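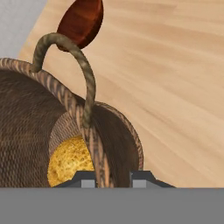 Brown basket with a striped rim.

Home Reviews News Forum Contact

Ollberg review: a quiet game about a noisy mountain

Ollberg is the second board game from Baltasar Villalobos, and the publisher is again Multon, a small company that makes one title per year and then goes silent until the next one. I liked his first game, Peñalver, but I never could convince my group to play it more than a few times. The rules were too long for what it gave back. So when I bought Ollberg in December I was a little afraid to open it.

I have now played it enough to have an opinion. Most of my games were with Soledad Miranda and Nicanor Escobar, sometimes with more people, and a few with only two.

The players are owners of small cable railways on the same mountain. Each one wants to bring passengers from the valley to the top and to bring stone from the quarry down. The trick is that a cable car going up must have another one coming down, and the one coming down does not need to be yours. You are in competition with your neighbors, but without their cars you do not move at all.

In your turn you play one card from your hand, and the card has two halves. The upper half moves something up and the lower half moves something down. You use one half, and the player on your left may use the other one if he pays you a coin. Everything in the game grows from this small rule. You look at your hand and you think "this is a beautiful card for me", and then you see that the other half is even more beautiful for Nicanor, who has a lot of coins and sits on your left.

Share 38 Comments 15

The first game took us a whole evening, and I must say that a good part of it was the rulebook. It is well written in its sentences but badly put in order. The weather is explained before you know what the weather changes. The rule for empty stations is in a gray box at the side of the page, in the middle of a story about the history of the mountain, and we played two games without seeing it. If you buy Ollberg, read the gray boxes. They look like decoration and they are rules.

After this, a turn goes fast. With three players who know it, we finish before we need a second pot of coffee. With four it becomes longer, and the last player of the round waits too much, especially in the season of snow, when everybody wants to calculate. I would not play it with four people who like to calculate. With two players there is a neutral railway that moves by its own deck of cards, and this works better than I expected, although you lose the pleasure of asking somebody for a coin.

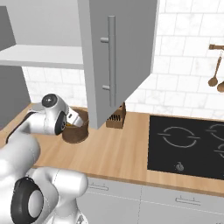 White robot arm reaching toward a wooden pot.

The board is long and narrow, and it is placed with the valley close to one player and the top close to another. The person near the top has to read the station names upside down for the entire game. We solved it by turning the board to the side, but then it did not fit on Soledad's table together with the player boards. Please measure your table.

The cable cars are of painted wood and they feel very nice in the hand. The coins are cardboard and a little thin. The cards have a rough surface that I like, and after all these games they show small white marks only on the corners. I do not use sleeves. I know that for some readers this is a crime.

The colors are my largest complaint about the production. The green railway and the blue railway are too similar in evening light. Nicanor twice moved a car of mine, with a very good explanation of his plan, and only when he wanted to take the points did we see the mistake. The symbols printed on the cars are different, but they are so small that you need to lift the car to see them. Yellow and red have no problem, so with two players take these.

The illustrations are by Patricio Arrieta, and they are lovely. The same card in summer and in winter shows the same passengers with other clothes, and there is a man with a double bass who appears at every station and never gets to the top. I looked for him in the whole deck.

How it feels to play

I want to explain the part that I enjoy most, and for this I must talk about the contracts. At the start each player receives contracts that say, for example, that a certain hotel needs guests before the snow comes. You keep them hidden. Because you move the cars together with the others, they begin to guess what you want. If you take the lower half of a card too happily, Soledad understands that you need stone, and the stone becomes expensive. So you learn to look bored. I am bad at it.

The game is won with points, and the track goes to 400, which is strange because we never came near it. My best result is a little more than half. I asked in the forum of the publisher, and Cayetano Pacheco, who develops the games there, answered that the high numbers are for the long version with two years. We tried the long version one time. I think one year is enough. In the second year you have so many stations that the cars go up and down without much thinking, and the coins lose their importance.

There is some luck in the weather. A storm closes a line, and if it is the line where you invested everything, you will suffer. You can see the next weather card, so it is not completely a surprise, but the one after that is hidden. In our last game the storm came to the quarry in two seasons one after the other, and Soledad, who had built there, was out of the fight early. She stayed polite. For a game of this length I accept it, but people who hate luck should know.

One more thing that I did not like: the bonus for the first player to reach the summit is too big. It gives 15 points, and in a close game this decides too much. We now play that the second one to arrive receives a smaller bonus, also from the bank, and everybody here prefers it this way. It is a house rule, so do not blame the designer if it breaks something.

Compared with Peñalver

Peñalver had more ways to win, and more pages. Ollberg has fewer decisions in each turn, but I care more about each one. If you own Peñalver and you love it, I am not sure that Ollberg will be the one you reach for, because it is lighter and more about the people at the table. If you sold Peñalver after two games, as two persons I know did, then you can give this designer another chance without fear.

Multon has also announced a small expansion with the name Wemo, with night trains and a fifth railway. I have not seen it. I would be happy if it had a new blue.
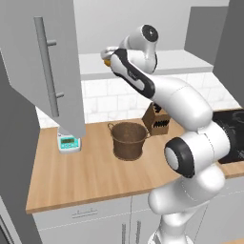
Price and final opinion

I paid 38 for my copy in the local shop, and the box is full, without the big empty space that we find so often. For this money it is a fair purchase if you have usually three players at home. For a group that is always four I would try it first at a club or with a friend.

I give it a good note, four of five. The missing one is for the order of the rulebook and for the green and the blue. I will keep it, and Nicanor has already asked to play it again next month, this time with the red cars.

Previous review Next review Back to top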